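Care of Clothes and Household Textiles
Handout 4: Cotton jersey, washing it, and why your T-shirts twist
Flindham Evening Classes, tutor Mirela Damasceno

Hello again everyone. I promised to type up last session because I talked far too fast and half of you were still copying down the drying bit when I moved on to ironing. So this is everything, more or less in the order I said it, plus a few things I forgot. Bring it with you next time, as we'll need the shrinkage part for the practical.

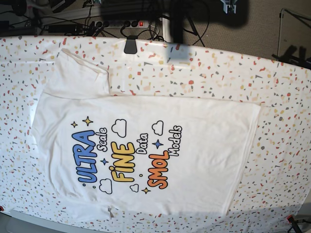
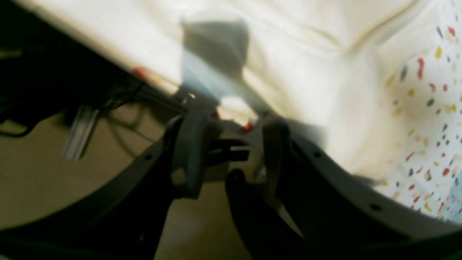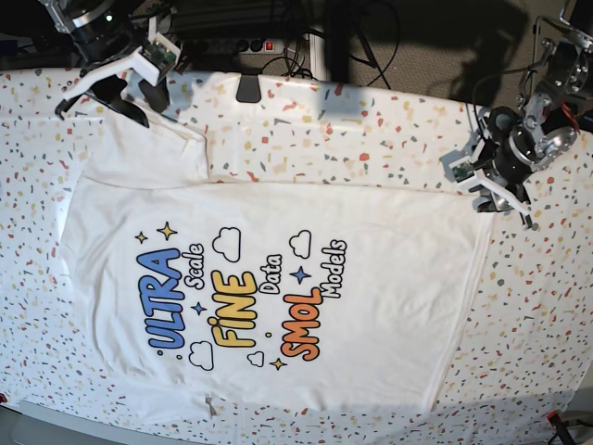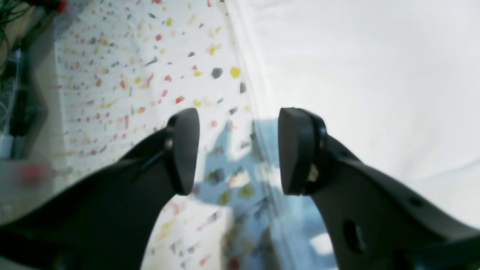 Handout 4: white fabric and a tabletop (first and third pictures: short-sleeved T-shirt laid flat).

1. What jersey is

Let's start with the cloth, as everything else follows from it. Most T-shirts are jersey, and jersey is knitted. I know it doesn't look knitted if you're thinking of your gran's cardigan, but get a magnifying glass on it and you'll see tiny V shapes running up the right side and little bumps running across the back. One long yarn, looped through itself over and over again.

A shirt you'd wear with a tie is normally woven, which means two sets of threads crossing over and under each other at right angles. Woven cloth hardly stretches unless you pull it on the diagonal. Jersey stretches every which way (more across than up and down, try it on the one you've got on now) and that's why it's comfortable, and also why it gets into so much trouble in the wash.

The loops can change shape. That's the thing to hang on to for the whole of this handout! A loop can be tall and thin or short and fat, and when you pull a wet T-shirt out of the machine by one shoulder, you're making all the loops on that side tall and thin. Let it dry like that and there it stays until the next wash.

Words I used that some of you asked me to spell: wale (a column of loops, up and down), course (a row of loops, side to side), and selvedge (the finished edge of a piece of cloth, which you won't find on most finished T-shirts so don't go hunting for it).

2. The twisting side seam

Gervásio Quintana brought this up and I got very excited, sorry Gervásio. You buy a T-shirt, it's lovely and straight, and after a few washes one side seam has wandered round to the front. It's called spirality, or torque if you're reading something from the trade.

The yarn is spun, so it has twist in it, and twisted yarn wants to untwist. In the factory the cloth gets pulled square, pressed and cut while it's being held in a shape it doesn't really care for. Water and movement let it relax, and off it goes sideways. Plenty of cheap shirts are made from a tube of cloth with no side seams at all, so they may be twisting merrily and you'd never spot it except that the hem hangs a bit oddly.

Can you fix it? Not for good. You can tug the shirt square while it's damp and dry it flat, and it will look fine for a day's wear. Simone Falcão asked whether unpicking the seam and resewing it would help, and yes, it can, but the cloth may carry on moving, and I wouldn't spend an evening on it unless I really loved the shirt.

3. Shrinking

People say "cotton shrinks", but there are a couple of different things going on. The first is relaxation, same as above. The cloth was stretched in the making, mostly lengthways, and the first few washes let it go back to where it wanted to be. That's why T-shirts tend to get shorter and if anything a bit wider, which is nobody's favourite direction.

The second is swelling. Cotton fibres drink water and get fatter, the yarns get fatter too, and the loops have to pull in to make room. Tumbling then jiggles everything closer together as it dries. If your shirts come out of the dryer like cardboard and a size down, it's the heat and the tumbling working as a pair.

You'll hear "pre-shrunk" on labels. It means some of the shrinking has been done for you. It doesn't mean all of it, so keep your head.

For the practical we'll measure before and after. Cut yourself a square of old jersey, 240 mm each way if you've got enough to spare, and mark which way is up with a laundry pen or a few stitches in a bright thread. Please do mark it. Last year I had a whole bag of squares and no earthly idea which way round any of them went. Measure in both directions and write it down before you wash. To work out the shrinkage, take the new measurement off the old one, divide by the old one and multiply by a hundred. I'll go over it on the board for anyone who breaks out in a rash at the word "percentage" (I used to be one of you).

4. Washing

My own rules, which you're free to argue with.

Turn printed shirts inside out. Prints sit on top of the cloth, or mostly on top, and they rub against zips and buttons and the drum. I do up zips on anything else in the load as well.

Cool wash for ordinary wear. Thirty is plenty for a shirt that's been worn for a day at a desk. I go up to forty for gardening, and sixty is for tea towels and illness. Look at the care label before you do anything hotter than you usually would.

Don't stuff the drum. You want a hand's width at the top. Clothes get clean partly by dropping and rubbing through the water, and they can't drop if there's nowhere to drop to.

Measure the powder. More powder does not mean a cleaner shirt, it means a stiff greyish shirt with an itchy collar. Gwendolyn Ruiz-Ortega told us she'd halved hers after moving to Primitz, where the water's much softer, and her towels came back to life. If you've moved house and your washing has gone peculiar, check your water before you blame the machine.

Skip the softener on jersey. It leaves a coating, and the coating is what feels soft. I find it makes sports tops smell worse in the long run, and it doesn't do much for plain cotton that a good shake wouldn't.

5. Whites

A white T-shirt goes grey or yellow, and these are separate complaints with separate cures.

Grey is usually loose dye and dirt from other clothes settling on the white one, or powder that hasn't rinsed out. Wash whites with whites. A really good rinse (run the rinse cycle a second time) will help more than you'd think.

Yellow under the arms is mainly sweat and deodorant together. Soak it in cool water first, then an oxygen-type stain remover made up as it says on the packet, and leave it as long as the packet allows. Please don't reach for chlorine bleach. On sweat marks it can turn them a deeper yellow, and it weakens cotton if you're heavy-handed. And never, ever mix bleach with anything else under the sink. I said it in class and I'm saying it in writing.

Coloured prints on white are the awkward ones. Go gently, test a corner of the print with your stain remover, and if colour comes off on a white cloth, stop there.

6. Drying

Shake it hard. Two good snaps and half your ironing is gone. Then either lay it flat on a towel or rack with the seams pulled straight, or peg it at the hem, upside down, so the peg marks end up where you tuck them in. Pegging at the shoulders gives you little ears.

Hangers are all right for light shirts but a heavy wet one will stretch at the neck. Strong sun is marvellous for white things and hard on dark ones, so dark shirts go inside out. In December when nothing dries, I put mine on a rack in the smallest room with a window open a crack and the door shut. It's slow, I know. Slow is still better than a musty smell you have to wash out all over again.

7. Ironing and folding

If you do iron jersey, press it. Put the iron down, lift it, put it down somewhere else. Shoving it along stretches the loops and you get a wavy hem. Iron inside out, and keep off the print altogether.

Folding: face down, sides in to the middle, sleeves back on themselves, then up from the hem in thirds. Mirela Xavier (yes, two Mirelas, we've all coped) rolls hers instead and swears by it for suitcases. Both are fine. What I'd avoid is hanging T-shirts in the wardrobe for months, as the shoulders go pointy.

8. When it's past saving

Thin jersey makes the best dusters in the world. Cut off the hems and seams first. You can also cut a plain one round and round into a long strip for crochet or rag rugs, and the strip curls in on itself when you pull it, which is very satisfying. The Meireles book on the class shelf has a nice rug in it, somewhere near page 73, though the diagrams are a bit small.

For next time

Bring: your marked square, a ruler or tape, a pencil, and one T-shirt that has gone wrong in some way. Twisted, shrunk, grey, I don't mind, the worse the better.

Have a think about: which of your shirts has lasted longest, and what's different about it? Feel the weight of the cloth, look at the neckband, look at the seams. Jot down a few words, no essays please.

Anyone who missed the session on wool can have my spare copy of Handout 3. It's in the blue folder.

Mirela D.

Flindham Evening Classes | Textiles handouts, updated 7/13/23 | Contact the tutor via the class office | © Mirela Damasceno | Back to top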